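Part 4. Putting the Desk Together

If you skipped straight to this part, go back and read Part 3 first, at least the bit about which way up the legs go. I'll wait. I put the legs of my first Dudbridge desk on backwards and didn't notice until the top was bolted down, and I would like to save you that evening.

I'm Nisha, and I've been writing these guides for Edgate kits for a few years now. The Dudbridge is the sit-stand model with the hand crank, so there's no motor to wire up, just a lot of screws and one fairly heavy top. Plan on an afternoon. The kit has 12 long screws, 18 short ones and 2 hex keys. Lay them all out on a towel before you start. If you're short, write to the parts desk with the number on your packing slip and ask for bag 979, which has the full set of screws in it.

4.1 Before you start

You need a clear patch of floor bigger than the desktop, a blanket you don't mind kneeling on, a pencil, and a tape measure. A cordless driver is fine for the short screws. Please don't use it on the long ones! They go into threaded metal, and a driver will happily cross-thread them before you can get your finger off the trigger.

CAUTION: The top is a two-person lift. I've tried it alone. My toe has forgiven me but it took until April.

4.2 Joining the frame

1. Put the blanket down and lay both legs on it with the feet pointing away from you. The leg with the crank socket goes on your right.

2. Slide the two crossbars into the brackets at the top of the left leg. They're stiff. Wiggle them in a little at a time and don't reach for a hammer.

3. Bring the right leg over and do the same on that side. It helps to have someone hold the far end, but I've also done it with the left leg braced against a couch.

4. Start the long screws by hand, every single one, two or three turns each. Leave them loose. You want the whole frame to rattle a bit at this stage.

5. Measure across the frame from corner to corner, then measure the other diagonal. If the two numbers match, you're square. If they don't, push gently on the long corner and measure again.

6. Now tighten, going corner to opposite corner, the way you'd do lug nuts on a car. Half a turn each, then around again.

NOTE: If one crossbar sits higher than the other, check the brackets. They look the same front and back but they aren't, and the side with the small notch faces in.

4.3 Fitting the crank rod

1. Find the long six-sided rod. Push one end into the gearbox on the right leg until you feel it seat.

2. Before you connect the other end, make sure both legs are all the way down. I mean properly down, on the stops. If one is even slightly raised your desk will have a slope forever, and pencils will let you know.

3. Slide the rod into the left gearbox and tighten the collar.

4. Fit the handle and give it a few slow turns. Both legs should move together. If you hear clicking, wind back down and check step 2.

4.4 A word about screws

My friend Anju Sengar builds cabinets for a living and she got me into hex socket cap screws, the kind with the straight-sided round head and the six-sided hole. Your long screws are this kind. The key has to go all the way to the bottom of the socket before you turn it. If it's only halfway in you'll round off the corners, and then you have a much longer afternoon. 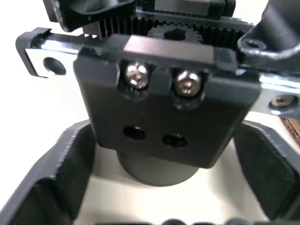

Photo: Khurana workshop library

Screws with heads like those two silver ones like a snug key and a steady hand. Use the short arm of the key in the screw and pull on the long arm for the final tightening. Flip it the other way around for spinning the screw in, when you want speed and hardly any force. Stop when it's firm. If you're grunting, you've gone too far.

4.5 Attaching the top

1. Lay the top face down on the blanket. Check for grit first, please. One crumb of gravel will leave a scratch you'll look at every day.

2. Set the frame on it upside down and center it with the tape measure, left to right, then front to back. Mark the corners in pencil.

3. Drive the short screws into the pilot holes. Start with the four corners, check your pencil marks, then do the rest.

4. Get your helper. Tip the desk onto its side, then up onto its feet. Lift by the frame and never by the top.

5. Turn the leveling feet until the rocking stops.

NOTE: If you bought the Tirnomik cable tray as an extra, fit it before step 4, while everything is still upside down and easy to reach. The tray has its own sheet, and its screws are in the tray box.

Leave the desk with nothing heavy on it overnight, then go around the long screws once more with the key. Mine usually take another quarter turn. Part 5 covers the drawer.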